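Julden halts robot slicing trials after force sensor fault, recalls firmware on Ulon kitchen arms

GRARNPORT, April 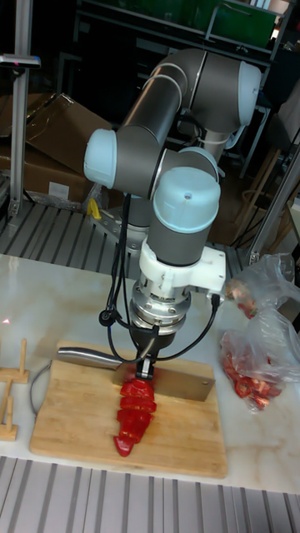
Operators at two customer kitchens had already told Julden that the arm "felt late" when the blade met the board, and one of them asked whether the machine should be running at all. Julden said today that the concern was justified and that all cutting work with its Ulon system is on hold outside the company's own test site in Grarnport.

The fault lies in the way the controller reads the force sensor at the wrist. After a long run of cuts the reading can drift. When it does, the arm keeps pressing down after the knife has reached the board. In the worst case logged so far, the blade was driven into the board and the arm took 2 seconds to stop. The limit in Julden's safety file is far shorter. No injuries have been reported.

The drift was reproduced in Grarnport on whole vegetables, including bell peppers, which need a light push through the skin and very little force after that. Over 2000 test cuts, the stop came late 667 times. Almost 100 of those left a mark in the board deep enough to need sanding. The test team found that resetting the sensor between vegetables cleared the problem for a while but did not remove it.

Owners of Ulon arms should do the following until new firmware is installed:

Take the knife out of the gripper and lock it away.
Do not run any program from the Cutting menu.
Keep the stop button within reach during all other programs.
Check boards and blades for chips before using them by hand.

Stirring, pouring and tray handling programs do not use the same force limit and may continue.

The new firmware resets the sensor before every stroke and cuts power to the arm if the reading does not settle. It is being tested now. Julden will send it to owners at no charge once the full set of test cuts has been repeated without a late stop. Arms at the Giáp site will be updated first, followed by all other customers in order of delivery.

Owners who have seen a late stop are asked to save the run log before switching the arm off and to send it to Julden support with the serial number.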